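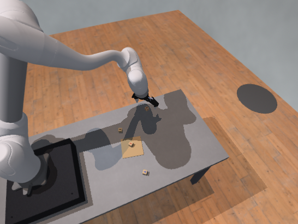

*White arm, grey table, brown plank floor.*

## Forty winters of rye, or how I fell for sourdough

30/03/2018

I have wanted to write about rye for ages, and a wet long weekend at home has finally given me the time. Rye bread! The dense, dark, slightly sticky kind that you slice thin and that tastes better on day three than on day one. I grew up on white sandwich loaves and thought rye was a punishment until I ate a slice of it in Kaltport, with cold butter and a bit of pickled herring, standing up at a bakery counter while my bus idled outside. I nearly missed the bus going back for a second slice.

When I got home I tried to bake it straight away and made a brick. The second go was a brick with a hole in it. Rye dough doesn't behave like wheat dough at all (you can knead it until your arms fall off and it will still look like wet cement), and once I stopped fighting that, everything got easier. You stir it, you scrape it into a tin, you smooth the top with a wet spoon and you leave it alone.

My starter is called Pfister, after the old flour tin it lived in for its first month. It gets fed with coarse rye and tap water, nothing fancy, and it smells like green apples when it's happy. The night before baking I mix a big spoonful of it with flour and water and leave it on top of the fridge. In August, when our kitchen is freezing, it needs a full 24 hours. The rest of the year it's ready by breakfast.

For one tin I add 18 grams of salt, a good glug of molasses and as many sunflower seeds as I can get away with. I also chuck in 70 grams of stale rye, soaked overnight and squeezed out, an old trick I picked up from a little booklet about Cirnska baking that I found at a school fete. Old bread in new bread! It makes the crumb darker and keeps it moist for ages, and I love that a bit of the last loaf is always in the next one.

Bake it hot for the first quarter hour, then turn the oven right down and give it another hour or so. Then wrap it in a tea towel and do not cut it until the next day. I know. I've cheated many times and the knife comes out covered in gum.

Next on my list is a version with caraway and orange peel, and I've got a bag of cracked rye from the Nuslow mill waiting in the pantry. If you've got a favourite way with caraway, leave it in the comments, I'm baking again tomorrow night.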